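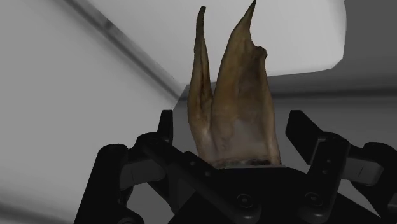 Thanks for this, Hannelore, and I do see why the Pledville results have you so cheerful. I've read them over twice now and I think the company is really describing 2 veins, which changes the sums a fair bit. Think of the brown two-pronged thing at the top – a slimmer prong on the left, a broader and taller one beside it, and both joined at the base. If Pledville looks anything like that, the drilling at Rokel has only touched the slim one so far!

On 8/16/26 Hannelore Rathjen wrote:
> 13 holes and gold in every one. I've bought another 3,000 shares.
> Is anyone else topping up?

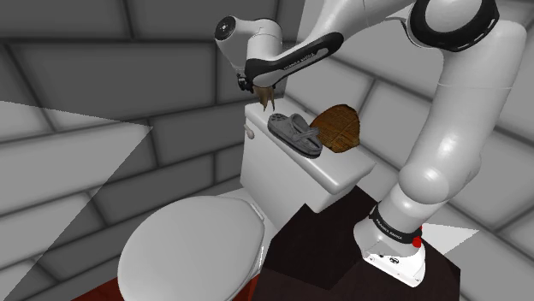

As for topping up, I sold 2,000 of mine in July and I'm sitting on the cash until Quansah publish the next lot of assays. My wife would much sooner it went on the house, and I must say those white wall tiles behind the toilet are very much what she has in mind.

All good wishes,
Eckhard Engelhardt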